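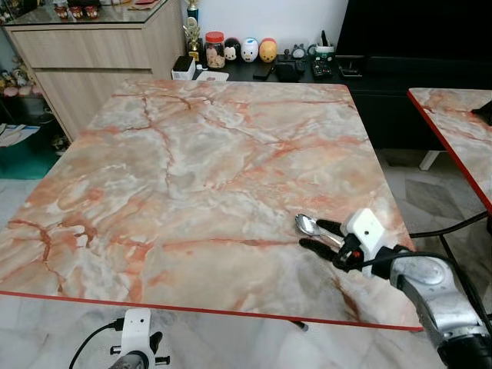 Figure 4. The right gripper with the spoon just above the marble-pattern table.

4.3 Early release during spoon placement

In June we ran 415 placement trials in the Oltstead apartment. In each trial the right arm must carry a metal spoon to the table, lower it until it touches, and then open the fingers. The left arm has no role in this task. The most frequent fault was early release: the controller reported contact while the spoon was still above the surface (for the working posture see Figure 4). We counted 40 such cases. In two of them the spoon went over the table edge and fell on the floor tiles, and after the second one we stopped the session and lowered the speed limit of the arm.

At first we suspected the wrist force signal, but the logs do not support this. The signal stayed below the threshold for almost 200 ms after the fingers had started to open. The wrong contact flag came from the depth estimate of the Lemia module. The table top is glossy and has a branching vein pattern, and the estimated plane moved upward when the spoon bowl was close to it. The same Lemia version had given no such error on the matte gray bench where we tuned it.

We then changed the release rule, so that the depth estimate alone cannot open the gripper and the force signal must agree with it. The Torvik planner was not modified. This change makes each placement slower, and it does not repair the plane estimate itself, which we discuss again in Section 5.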